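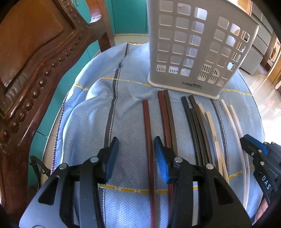
Drop a grain of salt into water and it's gone in seconds, but ice takes its sweet time letting go of anything trapped inside it. Glória Gouveia has spent 18 months watching that slow escape, and she still lights up when she talks about it!

Her team at the Inar lab freezes salty water into thin sheets, then follows the tiny pockets of brine as they creep through the crystal toward the warmer side. In one sheet, a pocket crossed 20 layers of ice overnight, squeezing through gaps far narrower than a hair. "It melts its way forward and freezes shut behind itself," says her colleague Paora Doolan. "I could watch it all day."

The next sheets, 30 of them, go into the freezer in August.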